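Ganetti Clear Wrap Sacks - medium, crinkle film
Skilier packing supplies
Item no. 2888
Pack of 5

In stock - usually leaves us next working day

Thin, glossy, see-through-ish film sacks for wrapping odds and ends before they go in the box. Cushions, folded clothes, spare bedding, soft toys, that sort of thing. Not for anything with sharp corners, it will go straight through.

They come folded flat. Shake one out, drop the item in, squeeze the air out with your forearm and fold the top over twice. Tape or a tie, up to you. Ties are sold seperately (see the Cocco range).

Noisy stuff, be warned. Customers ask for the quiet version and we don't do one - the softer film tears too easily once you get it round a cushion.

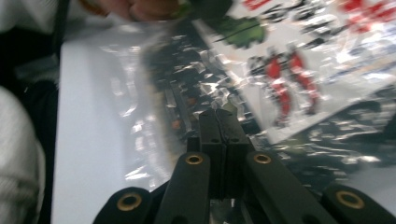 The other thing people ask is whether it stays smooth. No. Creases the moment you handle it and keeps the creases. Fine for storage and moving, less good if you want a gift to look tidy, in which case get the Starnonlow sheets and a ribbon.

Sizes
Small - takes a folded jumper
Medium - this one, takes a bed pillow
Large - takes a single duvet if you sit on it first

Medium and large are the same film. Small is a touch thinner.

Good to know
Wipe clean with a damp cloth, dry before folding away
Can be reused, most people get 4 goes out of a medium before the seam gives up
Keep away from heaters and radiators
Not suitable for food
Keep away from babies and small children, suffocation risk

Delivery
Orders in before 4 in the afternoon go out the next working day. Goes in with your other bits, no extra charge. If you are only ordering sacks they come in a big envelope and should fit thorugh most letterboxes. Large size won't, someone needs to be in.

Returns
Unopened packs, 7 days from delivery, put your order number in with them please. Opened packs we can't take back unless a seam has split. If it has, send a photo and we will post another.

Often bought with
Ganetti brown tape, wide roll
Cocco ties, mixed lengths
Starnonlow sheets, flat

Back to packing supplies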